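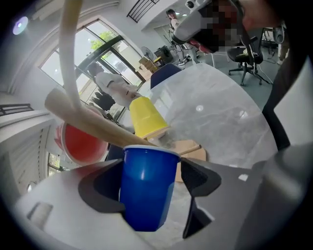 Peadar Mac Suibhne wrote:
Check the finger mount screws before you touch the force settings. If the right finger can rock even slightly at the root, the width reading will lie to you and everything downstream of it is wasted effort.

finbarr_brennan wrote:
Did that first. Both mounts are at spec and I can't feel any play. I'll put the full fault here so it's in one place.

Handheld gripper, two fingers, Hollance controller, firmware as shipped. Task is plastic cups on a table: close, lift, move, set down, open. The fault is that on opening, the fingers part a few millimetres, stop, then drive closed again at full force. No command is logged for the second close. It has cracked one cup and it caught my thumb in January while I was clearing a cup by hand. Bruised nail, nothing worse.

I went back through the logs. 3,432 grasp cycles, 9 uncommanded closes. All 9 were on release and none on approach.

tolmie_k wrote:
Nine in that many is too many for noise and too few for a broken wire. Is the encoder cable run next to the motor cable?

finbarr_brennan wrote:
Same sleeve for the last stretch, yes. That's how it came.

tolmie_k wrote:
Separate them and run it again. We had a Merrick unit do much the same. The encoder dropped a count under motor current, the controller decided the fingers were wider than they were, and it corrected. Screened cable on the encoder side, screen earthed at one end only.

Peadar Mac Suibhne wrote:
A dropped count gives you a small position error. It does not give you full force. Full force means the controller thinks it is in grasp mode. I would look at the state machine.

tolmie_k wrote:
It does if the integral term has wound up. Position loop sees an error it can't close, the term climbs, and you get full current within a second. I have traces of it.

Peadar Mac Suibhne wrote:
Then his log would show current climbing before the close. Finbarr, does it ramp or does it step?

finbarr_brennan wrote:
Step. Zero to limit between two samples. The log only samples every 10 ms though, so a fast ramp could hide in there.

Peadar Mac Suibhne wrote:
Ten milliseconds is not wind-up unless the gains are absurd. It's a state change. My bet is the slip detector. When a smooth cup leaves the fingers it slides a little against the pad, the detector calls that slip, and the response to slip is to squeeze. It should be disabled the moment an open command is accepted. On the old Hollance firmware it isn't disabled until the fingers pass a set width.

tolmie_k wrote:
I'll concede the step. I still wouldn't leave those cables in one sleeve.

berkar_fitter wrote:
Setting the cause aside, why was there a thumb between powered fingers? We use the Berkar equivalent and the rule is trigger released, enable switch off, then hands in. A software fault shouldn't be able to reach anybody.

finbarr_brennan wrote:
Fair. The enable switch is on the supply, out of reach of whoever is holding the unit, so people skip it. Me included. I've asked Cilluris for the version with the switch in the handle.

berkar_fitter wrote:
Asking isn't a control. Until it arrives, drop the current limit to whatever just holds a cup. You don't need much for thin plastic.

Peadar Mac Suibhne wrote:
Agreed on the limit, with one warning. A lower limit makes slip more likely, so if I'm right about the detector you'll see more of these events, only weaker ones. Don't read that as a new fault.

finbarr_brennan wrote:
Results. I changed one thing at a time.

Cables separated, slip response on, old limit: 3 uncommanded closes over a day.
Cables separated, slip response off, old limit: none over the same number of cycles.
Cables back in one sleeve, slip response off: none.

So it's the slip response. I've left it off, left the cables apart, and lowered the limit as well. Cups get dropped now and then, which I can live with.

tolmie_k wrote:
One day per setting is thin at your fault rate. Let it run longer before you close this.

finbarr_brennan wrote:
Leaving it open.

Comments

gantry_gary
Same fault here on the same controller. Turning slip response off fixed it, but the setting went back to default after a power cycle. Save it to flash.

mwhitlock
Does the width threshold Peadar mentions appear in the parameter list? I can't find it in mine.

Peadar Mac Suibhne
It's hidden unless you log in at service level.

R. Oduya
I disagree with running with slip response off. On anything heavier than a cup that's trading one hazard for another.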